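Kellton Tide Gauge Readings, release 2
Maintainer: Gerasimos Psarras
Released: 29 October 2018

Water levels from the harbor gauges at Kellton and Barnham, one CSV file per station. The set holds 2,121 rows. Columns are station, time_utc, level_mm and flag. Levels are in millimeters above the local station datum. Missing readings are left blank.
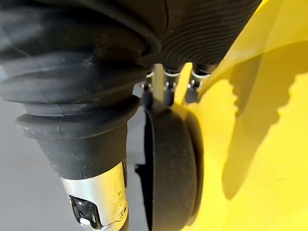

Can the two stations be compared directly?

Each station has its own datum, so apply the offset in datums.csv before combining them.

Flags: 0 is good, 1 is interpolated, 2 is suspect. Gaps longer than 30 minutes were not filled. The Barnham clock ran 200 seconds fast in August; times in this release are corrected.

Known issue: level_mm is read as text by some older spreadsheet programs.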